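Notes for anyone at Prirner who has just been told they are "getting the folding robot." Revised in September, after the returns room had lived with one for a full season.

# How to share a folding job with a robot

We process returned clothing. It comes back, gets checked, gets folded, goes out again. The folding used to be 70 percent of the shift and all of the complaining. Now a two-armed cell does the plain shirts, and the complaining has moved on to other subjects.

This page covers the part the Ganura setup manual skips: what the people do all day. It assumes the cell is bolted down, powered, and running the Vado software, and that somebody with a badge has signed for it.

## Before you start

You will need:

- a cloth in one solid color that isn't the color of your shirts
- clamps
- a bin for things the robot shouldn't get
- a bin for things the robot got anyway
- a person who can fold, and who doesn't mind being asked how

That last item is the one that gets left off the purchase order. Management will tell you the cell learns from examples. The examples come from your best folder, who spends a few weeks showing a machine how to do her job and deserves to hear, before day one, what her job will be afterward. Put it in writing. Ours was promised the inspection bench at a higher rate, and the higher rate showed up two paychecks after the robot did.

## Step 1: Dress the table

Stretch the cloth, clamp it, and then leave it alone. Old fold lines in the cloth are fine. A cloth that creeps toward the arms every time they tug is a problem, and it will be your problem at 4 p.m.

We use mustard yellow. It was chosen by a vote, in the sense that there was one roll left. Gray shirts show up well on it, and so does lint.

## Step 2: Load one shirt

Drop it in the middle and step back behind the line. People who have folded for years can't help squaring it up first. Resist. If you pre-fold the shirt, you are doing the work and the robot is taking the credit, and the monthly numbers will say so.

A pile is an acceptable starting point. One finger of each gripper goes to a side of the garment and the arms take it from there, at a pace that will make you want to reach in. Don't reach in.
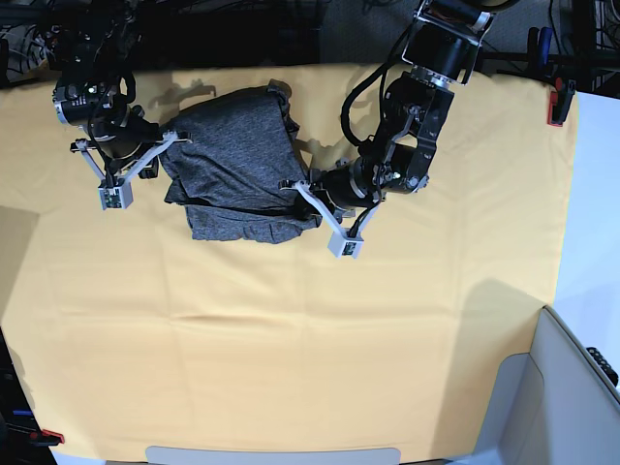

## Step 3: Watch the pinch

Most bad folds start with a bad grip. The wrist camera view is on the left-hand monitor, and you want to see fabric between the pads. How much fabric is a matter of taste until you've seen a few go wrong:

- **One layer when it should be two.** The top slides and the bottom stays home. Press Pause, reset, try again.
- **Everything at once.** The cell lifts the whole shirt like a wet cat. Let it finish. It puts the shirt down eventually.
- **Shirt and tablecloth.** Press Stop. See Step 1.

Jersey is forgiving. Linen is not, and anything with sequins goes straight in the first bin.

## Step 4: Log the miss, then fold it yourself

After three tries, take the shirt. Tap the reason on the screen and fold it by hand - yes, you'll be faster, and no, there is no button for that.

Be honest on the reason screen. For the first month our crew picked "Other" every time, and the retraining we got back was excellent at Other.

## Step 5: Rotate

Nobody should mind the cell for more than 5 days running. The work is light, but it's waiting, and waiting is tiring in a way that doesn't show on a timesheet. Folding by hand, you could talk. Minding the cell, you half listen to everyone and keep your eyes on a pair of pads. 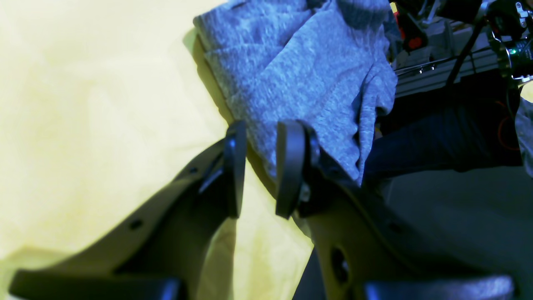 Lã, on the comments sheet: I disagree about the rotation. I like minding it. My wrists stopped hurting in the second month and I would do ten days in a row if you let me. What I don't like is that the target went up to 3,000 a week and it's posted under my name, when half of the misses are the robot's.

Fair on both counts. The rotation is now a default and you can opt out of it with your lead. The target sheet is being split into two columns, one for the cell and one for the person, and until that happens, write the misses in the margin in pen.

## What to expect by the end of the season

Fewer sore hands. More standing. A new kind of meeting, in which the uptime chart is admired. The inspection bench will fill up with people who used to fold, and they'll catch stains that went out the door for years because everyone was busy making corners.

Dark shirts still need the lamp on. The switch is behind the monitor.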